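Fleltska Community Help > Robot arms > Before you buy

Is the Hamix table-clearing package worth paying for, or should I just teach the arm myself?

We run a small cooking school and have been offered the Hamix software package from Unditz to go with an arm. The pitch is that it sorts and stacks dishes "out of the box" with no programming. The arm is a separate purchase. Hamix is $2815 for the first year and $790 a year after that, and I can't find a single review that wasn't written by a reseller.

The demo I was shown used plastic cups, bowls and plates on a dark green tablecloth. It looked fine, but demos always do. My worry is that our counters are steel and our bowls are mostly glass. The sales rep said surface "is not a factor." I have trouble believing that.

Has anyone run this on their own stuff, in their own room? And does the yearly fee buy anything, or is it just permission to keep using what I already paid for?

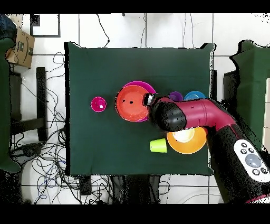 asked by Evanthia Galanis
23 October 2022 | 2 answers | following: 11

Edited to add: I asked Unditz for a trial on our own dishes and was told trials are for "qualified accounts." Make of that what you will. Also, I'm not looking for a lecture about hiring a dishwasher. We have one. This is for the class tables between sessions.

Answer from Stelios Zacharopoulos (accepted)

I had Hamix for a full year at a daycare supply business and didn't renew, so take this as coming from a former customer with a grudge.

What it does well: bright, solid-colored plastic on a plain dark cloth. If your dishes are orange, pink or lime green and there is some space between them, it will usually find them. A cup standing alone is the easy case. A cup lying on its side is harder, and a bowl sitting inside another bowl is harder still. Ours would treat a nested pair as one object about half the time, and then the grip was wrong for the thickness. Ask the rep to show you exactly that, with a bowl you hand over yourself, and watch whether anyone touches the keyboard.

Surface is a factor, whatever you were told. We moved ours from a covered table to a bare white counter and it got noticeably worse. Their support told us to put the cloth back. I still have the email. Glass I never got to work at all, and the manual (the August version, anyway) has one line on it, in the section on "limitations," saying clear items need to be "evaluated case by case."

On the yearly fee: you get updates and a support queue. Without it the software keeps running but you can't add new objects, so buy different cups and you're stuck. I'd want that in writing before signing.

If you still want it, get a refund clause tied to your dishes and your counter. They refused me one at first and then offered 30 days when I stopped returning calls. 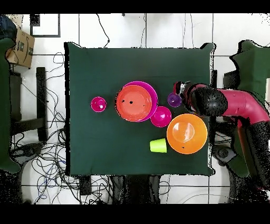 Does the package include a gripper?
Hamix is software only, so the gripper has to come with the arm or be bought on its own. Check the supported list first - ours wasn't on it and we lost two weeks sorting that out.

Comments on this answer

Roos Vandenberghe: Same experience with the nested bowls. It got a bit better for us after an update but I wouldn't pay extra for it.

Evanthia Galanis: Thank you, this is what I was after. The line about not being able to add objects was nowhere in my quote.

Answer from Panagiotis Galanis (no relation!)

Have you looked at Rakena? I haven't used it on dishes, we do boxes, but it was cheaper and the setup was ok. You have to do the teaching yourself. Took me a weekend and a lot of swearing. Not sure it does glass either, I'd guess no.

Comments on this answer

Stelios Zacharopoulos: Boxes are a much kinder problem than bowls. I'd try it before assuming it carries over.

Panagiotis Galanis: fair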